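The gray padded thing, finally

21 July 2021

Quick one today, I have 20 minutes before I need to be out the door.

So the padded thing. I've been going back and forth on gray fabric for months, you all know this, you've read the whining. Ruxandra Munteanu told me in the comments to stop ordering swatches and just pick one. Fine. Picked one. The shade is called Povholm and on the website it looked like plain mid gray. In my room it goes a little green. Not a lot — but once you see it you see it. I kind of like it? Ask me again in September.

Paid 200 for it, delivery on top. More than I wanted to spend, less than the Manalo one I was drooling over in the spring.
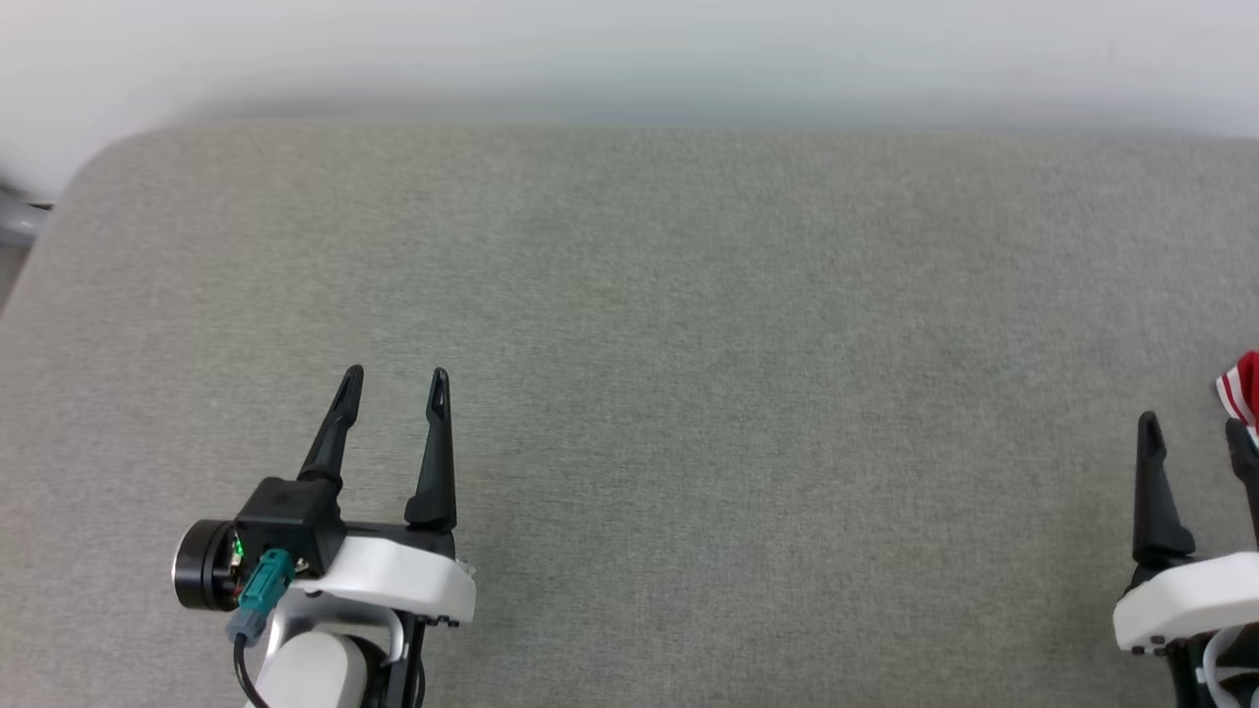 Povholm gray up against the wall. See the green in it?

The texture is the best part. Felty, with a tiny speckle all over, so it doesn't read as one flat slab of color. My old cover was smooth and dark and showed every crumb. Every single one. Had the lint roller out twice a day, I'm not kidding.

Rounded corners too. I walked into the old one constantly, had a permanent bruise on my left shin.

Stuff I still havent sorted:

Wall color. Pale gray wall plus gray fabric is maybe too much gray. My sister says paint it. My sister isn't the one who has to move everything.

Cushions. Two in rust, or one big mustard one. Leaning rust.

A throw for winter. Saw one in wool that was lovley but it sheds, and I am done with the lint roller.

Ok, really have to run. If anyone has washed this kind of felt-type fabric at home, tell me how it went, the label only says spot clean and I don't know if I trust it.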